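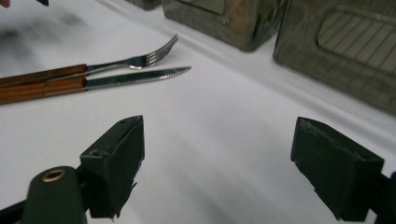 *Fork and knife on the table, gripper open, tins along the back.*

**Hand-held gripper demos: policy grabs the fork fine, fails on the knife. More data or different data?**

Posted by **Corinne Pettigrew**

Hi all! Long-time reader, first time posting in the manipulation section, so sorry if this belongs under imitation learning instead.

I'm trying to reproduce a result from a workshop paper my group read in September. The claim is that if you collect demos with a hand-held gripper (camera on the tool, no robot anywhere near the table), you can train a policy on thin, flat objects and it carries over to an arm with the same fingers. They call the recipe Dirolberg. The part I care about is their "staged close" labeling — you don't record the gripper opening as one continuous number, you split each demo into approach, touch, and close, and the policy has to predict which of the three it's in along with the motion.

My setup is in the photo. White cover on the table, cutlery with wooden handles, metal tins behind. I collected 28 demos per utensil on a Thursday afternoon, trained overnight, and ran it on the arm the next morning.

Fork: lovely. It comes in over the neck, lowers, closes, lifts. I was so happy I ran down the hall to get somebody.

Knife: awful. It gets to the right place, or nearly, and then it flips back and forth between "approach" and "touch" and never commits. Sometimes it closes on nothing, about a finger's width above the blade. I got 3 good picks in 22 tries, and I think one of those was luck.

Things I've already tried:

- Training on knife demos only (slightly worse!)
- Lower learning rate, longer training
- Turning off the random color changes in augmentation
- Swapping the stage head for a plain continuous gripper width, which made the flipping go away but then it just hovers

My advisor's suggestion is to go collect a whole lot more, like 3,000 demos across everything in the drawer. I can do that, but it's a lot of wrist time and I'd like to know it's the right fix before I start. Has anyone gotten the staged labels working on something this flat? And is the cover a problem? I didn't iron it or anything, it has folds in it.

---

**Hazel Castellanos**

Oh I have been exactly here, with a butter spreader, for most of a summer.

I don't think you need 3,000 of anything yet. My guess is your touch label. How are you deciding when "touch" starts? If you're doing it the way I first did, you scrub through the video and mark the moment it looks like the fingertips reach the object. With the fork that's easy enough to call, since the tines curve up and give you a bit of height to judge by. With a knife lying flat the fingertips reach the table and the blade at practically the same time, and from a camera on the tool you can't see a millimeter of height. So one demo gets marked early, the next one late, and the policy learns that the same view means two different stages. Then it flips. It's doing what you taught it!

What worked for me was throwing out the hand-marked touch and defining it from the tool's motion: touch starts when the downward speed drops under a threshold and stays there. It's boring and it's consistent. I relabeled my old demos with it, collected nothing new, and the flipping mostly stopped. I'd do that before anything else, it's an afternoon of scripting.

Two other things while I'm here.

Have a look at where you grab. If some of your demos take the knife by the handle and some by the blade, pick one for now. A wooden handle is thicker and gives you a different closing width, and with 28 demos you can't afford to split them. I went with the handle, right where it meets the metal. Your fork policy likes the neck, but I wouldn't insist on the same for the knife.

And the folds: yes, a bit. A soft crease with a shadow beside it looks an awful lot like the edge of something thin and pale. I'd tug the cover around between demos so that the creases land somewhere new each time. Please don't iron it — if you train on a perfectly flat sheet you'll be ironing it for every test run until you graduate. I leave mine messy and I move the background stuff too. If those tins sit in the same row in every episode, the policy may be using them to work out where it is, and you'll find out the day somebody borrows one.

If you do the relabeling, could you post the numbers for both label types on the same demos? The paper never shows that comparison and I'd love to see it from someone other than me.

---

**Achterberg**

Had same problem, switched to the Drorkano fingers, problem went away. Softer tips. Didn't change the labels at all.

Check your fingers for wear too, the printed edges on mine got chewed up and then one side touched down before the other.

---

**Kendale**

Mostly agree with Hazel, with one caution. A speed threshold depends on who is holding the gripper. I'm slow and careful and my coworker comes down like he's stamping a passport, and one threshold for the two of us gave garbage on his half. We ended up scaling it per person, from each one's top speed in that demo. If it's only you collecting, ignore this.

On the hovering with continuous width, I'd bet that's a height offset between the hand-held tool and the arm and has nothing to do with the labels. Put the arm's fingertips on the bare table, put the hand-held tool's fingertips on the same spot, and compare the two camera views. Ours were off by enough to miss a knife and still catch a fork. Embarrassing week.

---

*Follow-up from Corinne Pettigrew:*

Thank you!! It's only me holding the thing, so I went with the plain threshold. I also did Kendale's fingertip check and yep, there's an offset, the arm sits a little high. I've fixed that and the relabeled run is training now. My touch marks were all over the place, Hazel, I'm a bit ashamed of them. I'm going to run old labels and new labels with the offset fixed in both so the comparison is fair, and I'll put both numbers in this thread when I have them. No new fingers for now, there's no budget.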